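The Long Education of a Block Stacker

A two-armed robot learns to let go, which is harder than picking up

May 18, 2020

The first thing you learn in a lab that teaches robots to stack blocks is to keep your voice down when a tower is going up. The robot can't hear you. The people can, and they have been watching blocks fall over since breakfast.

I spent two days at Kostari, a small robotics outfit, to see a method its researchers call Pudik. The name stands for nothing. Someone typed it into a file folder early on and it stuck, like most names in this business. Pudik is a way of training a robot from examples, and its claim to attention is that it pays unusual amounts of attention to the moment of release.

Most people, asked what's hard about stacking, will say the grabbing. I said so too, with some confidence, and was corrected before I had my coat off. Grabbing is forgiving. A pair of fingers closing on a cube will shove it into line whether the robot aimed well or not. Letting go offers no such help. One finger leaves a hair before the other, the block gets a nudge, and the nudge goes all the way down the tower.

The usual approach is to have a person steer the arms through the job many times while a computer records the camera view and the motion of every joint. A program then learns to produce motions like those when it sees something similar. Kostari did this too. The team gathered 3,000 demonstrations, most of them by way of a steering rig that leaves your shoulders feeling as if you've painted a ceiling. I tried it. My best tower was two blocks high, a result the staff agreed to call "a contribution."

The program trained on all that labor was fine at picking things up and fine at carrying them. At the top of the stack it turned into a nervous dinner guest with a full glass. It hovered. It lowered, rose a little and lowered again. Then it opened its fingers and left in a hurry, sometimes with the block.

The trouble was in the data, and it was a trouble of arithmetic. A demonstration is mostly travel. The arm swings over, comes down, swings back. The release is over so fast that it makes up a sliver of the recording, and a program graded on the whole thing can do very well while botching the sliver. It's like marking a concert pianist on the walk to the bench.

So the team went back and picked out 629 demonstrations in which the release had gone cleanly, by which they mean that the block was let go and the ones under it stayed where they were. Pudik puts its thumb on the scale for these. During training, the seconds on either side of the opening of the fingers count for much more than the rest, and the program is also asked to guess, from the camera view, whether the block is resting on something yet. If its guess is no, the fingers stay shut.

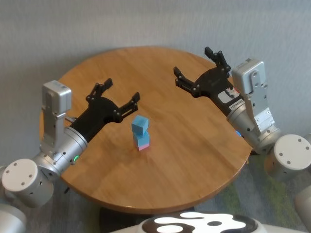 There is a school of thought that says tidy stacks are the goal, with each edge lined up as though by a bricklayer. Kostari has given up on that school. A crooked tower that stands is a success, and a neat one that falls is a floor-cleaning job. The scoring reflects this. A stack counts if it is still up after both arms have backed off with their grippers open, and no marks are given for looks. I found this a humane policy and wished it had been in force when I took wood shop.

What surprised me was how much of the work is about the backing off. People do it without thought. You set down a cup, loosen your hand and pull away along whatever path your fingers happen to have open. A robot trained only to place things has no opinion about what comes next, and will happily sweep a sleeve of metal through its own handiwork on the way home. The second part of Pudik is a rule that a demonstration doesn't end at the release. It ends when the hands are clear. The early recordings had been trimmed short to save disk space, a decision I heard described in several tones of voice, none of them warm.

Having two arms makes this worse before it makes it better. The second arm can steady a block or pass one across, but it also needs to be somewhere when it isn't busy, and somewhere is often in the way. In the first version the idle arm tended to drift toward the action, like a relative in a kitchen. The current version learns the pair as one thing, so that each arm's next move depends on where the other one is. They now keep a polite distance, most of the time.

The results, as they stand, are good and modest. In the lab's latest round, the old program finished 2 stacks before its first collapse. Pudik finished 9. This was with blocks it had practiced on, under lights it knew, and the researchers are quick to tell you so, perhaps quicker than their funders would like. Change the blocks for taller ones and the gap narrows. Swap the table for something shiny and both programs lose their nerve.

A rival group, Symonenko, has been pushing another route, which is to put touch sensors in the fingertips and let the robot feel when the block has landed. Kostari's people grant that this is probably right in the long run. They also point out that fingertips wear out and that cameras, for the most part, don't. The argument has been going on for a while and both sides seem to enjoy it.

What is any of it for? I asked, because somebody has to. The answer was Ploler, a packing firm that would like a machine to set jars into cartons without leaving fingerprints in the cardboard or jars on the floor. A trial is planned for June. The jars will be empty at first. I asked what would go in them later, if all went well, and was told that the customer preferred plum jam and that the lab preferred not to discuss it yet.

On my last afternoon the robot put up one more tower, opened both hands and drew them back. We stood there for a bit. Then a researcher reached over, took the stack apart and set the blocks out for the next run.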